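Keep a Gauge You Can Read by Eye

Every plant I visit is taking dial gauges off its lines and putting digital transmitters in their place. I have no quarrel with the transmitters. At the Urasbridge plant we installed 16 of them last March, and the drift we used to chase every month has mostly gone away. My quarrel is with pulling the dial out in the same job.

A transmitter tells the control room what the pressure is. It tells the person standing at the pump very little, unless somebody paid for the local display, and on most quotes the display is the first thing crossed out. When the loop loses power, you have no reading at all. A mechanical gauge on the same tee keeps working.

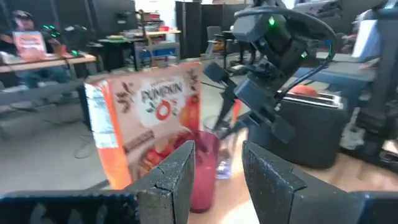 Cost is the usual argument against it. A decent gauge with an isolation valve runs about 200 dollars installed. Dae-han Maeng, who buys for our group, calls that money spent twice on one measurement. I see it as a second measurement, taken by a different method, and that is worth having on any line where a wrong number can hurt someone.

Gauges do fail. Needles stick and the glass fogs. They need to go on the calibration list with everything else, and a plant that won't do that should leave them off. For the rest of us, I would like the next piping spec to require one beside every transmitter on steam and on pump discharge.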